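A morning at the Darkel water works

In November the water works in Darkel opened its doors for visitors, and because I live in Isalside and drink this water every day, I decided to go. I took the early bus and arrived before ten. At the gate there was already a line, mostly families with small children, and a lady gave everybody a yellow vest which was too big for me.

The tour took 2 hours, with 30 persons in each group. Our guide had worked there for many years and he spoke quickly, so I did not catch every word, but he was patient with questions. First we went to the intake, where the water comes in from the river Stasiv. It is a low concrete building with iron screens. Leaves and branches stay on the screens, and a rake pulls them up every few minutes. The children liked the rake very much.

After this came the settling tanks, outside, in the wind. I had imagined something noisy, but it is very quiet there. The water moves so slowly that you must look at a leaf to see it move. The guide told us that each tank holds 2,000 cubic meters, and that they empty one every spring to wash the walls.

The filter hall was for me the best part. It was built by my grandparents' generation and it still has green tiles and tall windows, like an old swimming pool. Under the water lies a thick bed of sand. One filter was being washed while we stood there - air comes up from below, the water becomes brown like tea with milk, and then slowly it is clear again. We all stayed at the railing until somebody reminded us that the next group was waiting.

In the last building are the offices and the laboratory. They check 200 samples in a week, from the works and also from kitchens in the town. I asked why my water at home sometimes looks white, and the answer was simple: small air bubbles, wait one minute. On the wall of the corridor hung old maps of the pipes, drawn by hand.

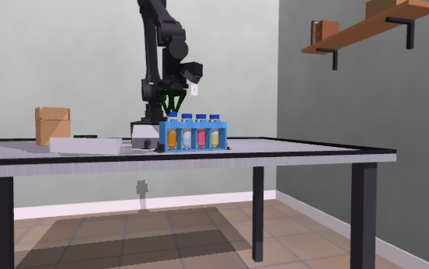
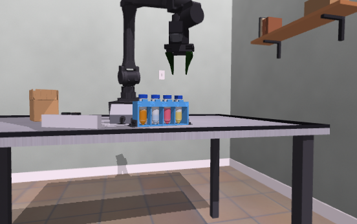
Computer-rendered pictures, Plellex

At the end there was soup in the canteen, and a glass of water from the tap, of course. I bought a small book on the history of the works and walked back to the bus along the river. The next open day is in spring, and the guide said that one should come early, before the school groups.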